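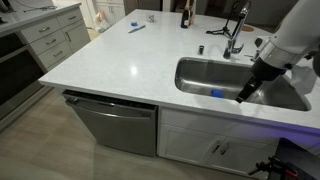
Korletey Technical College - Department of Building Services

Chapter 7
Estimating the Work: Site Surveys and Time Standards

Learning Goals

After reading this chapter, you should be able to:
Prepare for a site survey and carry one out in an occupied building.
Divide a building into areas by use and floor type.
Apply a time standard to a task and adjust it for local conditions.
Turn daily, weekly, and monthly tasks into a single figure for labor hours.

Key Terms
cleanable area, fixture count, frequency, production rate, site survey, time standard, workload

7.1 Why Estimates Go Wrong

A cleaning contract is a promise to do a stated amount of work for a stated price. Labor makes up most of the cost of that work. If the hours are set too low, the crew will skip tasks or the contractor will lose money, and often both will happen in the same month. If the hours are set too high, the bid will probably be lost to another company.

Many weak estimates begin with a single number taken from the client. A property manager may report the gross area of a building, which includes wall thickness, elevator shafts, locked plant rooms, and space leased to tenants who arrange their own service. The estimator needs the cleanable area, meaning the floor space the crew will enter and service. The two numbers can differ a great deal, and the difference must be settled before any rate is applied.

Other weak estimates begin with a sound measurement and apply one rate to all of it. An open office with hard flooring and few desks can be covered quickly. A medical waiting room of the same size takes longer, and a restroom takes longer still. The method taught in this chapter deals with each type of space separately and adds the results at the end.

Consider the Hosell Building, which will be used in the exercises for this chapter and the next. It has 2 floors and 3419 square feet of cleanable area. The upper floor is leased to an accounting office. The lower floor holds a reception area, a training room, restrooms, and a shared staff kitchen. A contractor who priced the whole building at an open-office rate would fall short on the lower floor every night of the contract.

7.2 Preparing for the Survey

Ask the client for a floor plan, the present cleaning specification, and the hours during which the crew may enter. Request all three in writing. If no floor plan exists, allow extra time on site and bring a measuring wheel or laser measure.

The survey should be made while the building is in use, and a second short visit after closing is worth the trip on larger accounts. Conditions at 10:00 a.m. show how people move through the space. Conditions after closing show what the crew will find when it arrives. A lobby may look clean at midday and need a full wet mop by evening.

Bring one survey sheet for each area. The sheet used in this course is the Larinska form, printed in Appendix B. It has columns for room name, floor type, dimensions, fixtures, soil level, and remarks. Fill in the remarks column while standing in the room. Notes written later in the car tend to leave out the locked closet, the missing floor drain, or the single electrical outlet behind a filing cabinet.

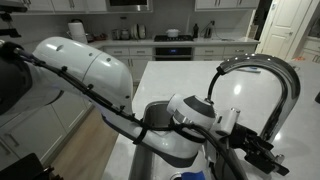
Staff kitchens and break rooms are often underestimated, as their floor area is small in relation to the work they require. The floor may take only a few minutes, while the surfaces above it take most of the visit. The estimator should list each of these surfaces by material. A stainless steel sink set into a white countertop, for instance, gives two entries on the sheet: the steel is cleaned and wiped dry along the grain, and the countertop is cleaned with a product approved for that surface. The base of the faucet should be noted as a detail item. Appliances are entered separately, and the specification must say whether their interiors are included.

Restrooms are surveyed in the same manner. Record the fixture count first - toilets, urinals, sinks, and showers - and then the floor and wall surfaces. Dispensers are listed by type, and the estimator should find out who supplies the paper and soap.

7.3 From Measurement to Minutes

A time standard states how long a trained worker needs to complete one task under normal conditions. It may be expressed as minutes per fixture, minutes per room, or square feet per hour. The last of these is called a production rate.

Suppose the training room in the Hosell Building measures 693 square feet, and the production rate chosen for dust mopping is 8,316 square feet per hour. Dividing the area by the rate gives one-twelfth of an hour, or five minutes. Moving chairs, emptying trash, and wiping tables are separate tasks with their own standards, and each must be added.

Frequency is applied next. A five-minute task done 24 times in a month requires two hours of labor in that month. The same task done once a week has a much smaller effect on the total. Enter daily, weekly, and monthly tasks in separate columns so that the client can see what a change in frequency would do to the price.

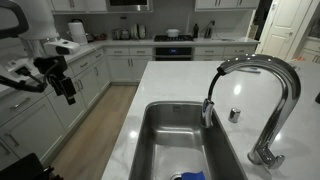 Figure 7.1 Kitchen island with stainless steel sink. Countertop and basin are entered as separate surfaces.

Published standards assume normal conditions, and few buildings meet them in every respect. Travel between areas, distance to the water supply, and crowded furniture all add time. The Grivness adjustment table, introduced in Section 7.4, assigns a percentage to each condition. Adjustments are made area by area - never to the building as a whole - and the reason for each one is written on the survey sheet.

Before going on to Section 7.4, complete the first page of the Larinska form for a room in your own school or workplace. Bring the page to class on Thursday.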